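About Us

Hi, and welcome to Norora! I'm the one who answers the phone, writes these pages and, most weeks, wipes down the desks. We look after shared work tables for small offices in and near Brastosville: cleaning, cable sorting, and generally getting a room back to the point where people want to sit down in it again.

I started out with one customer, a translation bureau on the second floor over a bakery. They had 25 desks and I don't think one of them had a cable that ended where you'd expect. I went in on a Saturday with a bucket and a label maker, and they asked me back the next month (and the month after that!). Now we have 54 offices on the books and a van with a very squeaky side door.

Most of what we do is small stuff. We dust the backs of monitors, which get forgotten because they face the wall or the person opposite. We wind up chargers, match them to the right desks and put the stray ones in a clear box at the end of the table. We wipe white tabletops the long way, never in circles - circles leave marks you only notice when the sun comes in.
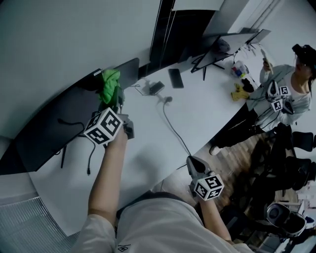
Photo: Norora

I'm fond of green cloths for screens and casings, as you may have guessed. A bright color is easy to spot when you're packing up, and a big black monitor shows every bit of lint, so the cloth had better be a good one. Phones and plugs are what pile up on any table by midweek. We don't move a customer's phone unless they've said it's fine. Gloves live next to the box of bits and pieces, and yes, we do buy them in more than one color.

Our regular visit is called the Javari, after the street where our first storeroom was. It takes 40 minutes for a medium-sized room and covers tabletops, monitors, stands and whatever cables are lying across the work surface. The longer one is the Zeleke, and that gets you the floor under the tables as well, plus new labels on everything that plugs in. Folks tend to book the Zeleke in May, before the summer people arrive.

We keep our prices on one page and we don't do contracts longer than a season. If you'd like us to come look at your room first, we're happy to - no charge inside the city limits, and I'll probably bring my own coffee.

You'll find us at 767 Mill Road, Brastosville, around the back, green door. Ring twice, the bell is slow.

Page last updated 21st January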